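7月
文・Farah Menon
読了時間 7分

発表者ノート「『節水できます』を疑う」

冒頭。自己紹介は短く。水道メーターの検針データを読む仕事をしています、それだけで十分。肩書きは言わない。

最初の質問を会場に投げる。「ご自宅の先月の使用水量、数字で言える方」。手が挙がるまで待つ。挙がらなくても困らない。次に「シャワーを短くするといい、と聞いたことがある方」。こちらはほぼ全員のはず。数字は知らないのに助言だけは知っている、この状態から話を始める。

スライド2。ベストホルム(Bestholm)市の節水キャンペーンのチラシ。「小さな心がけで大きな節水」と書いてある。どれだけ小さく、どれだけ大きいのかは書いていない。私が担当課に問い合わせたら、返ってきたのは標語の由来の説明だった。笑いを取りにいかないこと。担当者に悪気はない。

スライド3。出どころの話。歯みがき中に蛇口を閉める、という例のやつ。チラシの数値をたどると、別の自治体のパンフレットに行き着き、そこから業界誌の囲み記事に行き、その先で消えた。囲み記事の計算は蛇口を全開にした前提になっている。歯みがき中に全開にする人がどれだけいるのか、私は知らない。書いた人も知らなかったと思う。
(ここで水を一口。早口になりやすい箇所)

スライド4。調査の概要。対象はプヴソープ(Puvthorpe)地区の988世帯。うち443世帯に啓発冊子を配り、残りには何も配らない。期間は16週間。設計はフォルカー・フックス(Volker Fuchs)、集計は私。資金の出どころを必ず言う。水道事業者から出ている。ここを黙っていて後で質問されると、その後の話が全部あやしく聞こえる。

スライド5。結果のグラフ。配った側の使用量は最初の三週間だけ下がって、そのあと戻った。配らなかった側との差は、期間の終わりには見分けがつかない。「効果なし」とは言い切らない。この規模で見つけられるほどの効果は見つからなかった、と言う。回りくどいと言われるが、ここは譲らない。

想定される反論。
・冊子の出来が悪かったのでは。→ そうかもしれない。ただ、あれは市が実際に使っている冊子で、私たちが作ったものではない。
・夏だったから。→ 両方の群に夏は来ている。
・意識は変わったはず。→ アンケートでは変わった。「以前より気をつけている」と答えた世帯が333あった。メーターの数字と並べてみせる。しばらく黙る。

スライド6。アンケートの話をもう少し。人は嘘をついているのか、とよく聞かれる。私はそう思っていない。気をつけているという感覚は本物だろうし、蛇口も閉めているのだろう。ただ、閉めた分より大きなものが別のところで流れていれば、合計には出てこない。漏水の話につなぐ。

スライド7。漏水。プヴソープで使用量が極端に多かった家を、タッサニー・ソムブーン(Tassanee Somboon)が一軒ずつ訪ねた記録から。多かった原因は、タンクの止水弁の劣化、屋外の散水栓の閉め忘れ、それから本当に家族が多い家。住んでいる人は弁の漏れに気づいていないことが多い。音がしないからだ。冊子には弁のことが一行も書かれていなかった。ここは少し怒っていい。

注意。この訪問記録は無作為抽出ではない。使用量の多い家だけを見ているので、地区全体に漏水がどれくらいあるかは言えない。前回の発表ではここを飛ばして、ロハニ・マジンブン(Rohani Majimbun)に廊下で指摘された。彼女が正しい。

スライド8。では便器を買い替えればいいのか。リバデネイラ(Rivadeneira)社の営業資料を一枚だけ映す。「買い替えで家計が変わる」という見出し。洗浄一回あたりの水量は確かに減るのだろう。だが資料の試算は、使う人数も回数も都合のいい値で置いてあるし、工事費は欄外の小さな字だ。古いものがまだ使えるなら、先に弁を見てもらう。部品代で済むことがある。
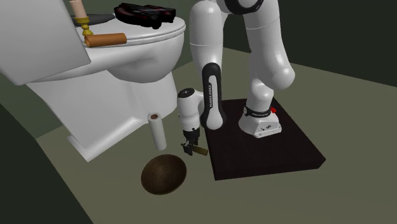
タンクに水を入れたペットボトルを沈める裏技にも触れておく。これは質問で必ず出る。流れが弱くなって二度流せば元も子もないし、ボトルが部品に当たって弁が閉まりきらなくなることもある。節約のつもりで漏れを作る、といういちばんつまらない結末になる。勧めない、と短く言って先へ。詳しく知りたい人には終わってから答える。

スライド9。家でできる確認。夜、全部の蛇口を閉めてメーターの数字を書き留め、誰も水を使わずに朝また見る。動いていたらどこかで漏れている。タンクなら、食用色素を数滴入れて、流さずにしばらく置き、便器の水に色が出るかを見る。この二つは私も自宅でやった。うちは漏れていた。検針データを読む人間の家で漏れていたことは、時間があれば話す。

スライド10。アプリについて。市が導入を検討している見える化アプリ「マリア(Maria)」。毎朝、前日の使用量を通知してくれるという。ヘルマン・マヌルン(Herman Manurung)が試験利用者の記録を見せてくれたが、通知を開く人は二週目からどんどん減っていた。冊子と同じ形の曲線に見える。見えるだけで、比べる群がないので結論は出せない。導入するなら配らない地区を残しておいてほしい、と役所の人がいたら目を見て言う。

もし時間が押していたらスライド10は飛ばし、9から質疑へ。

質疑のメモ。
「では啓発は全部むだか」と聞かれたら、むだだと示したわけではない、と答える。渇水で給水制限が出ているときの呼びかけは別の話で、今回のデータには入っていない。
「海外ではうまくいった例がある」と言われたら、比較した群があったかどうかを聞き返す。喧嘩腰にならないこと。
料金を上げればいい、という意見も出る。私は専門外。低所得の世帯に先に響くという点だけ言って、あとは詳しい人に渡す。

配布資料は出口の机。スライド5の元の表を入れてある。疑わしいと思った人は自分で計算し直して、間違いがあれば知らせてほしい。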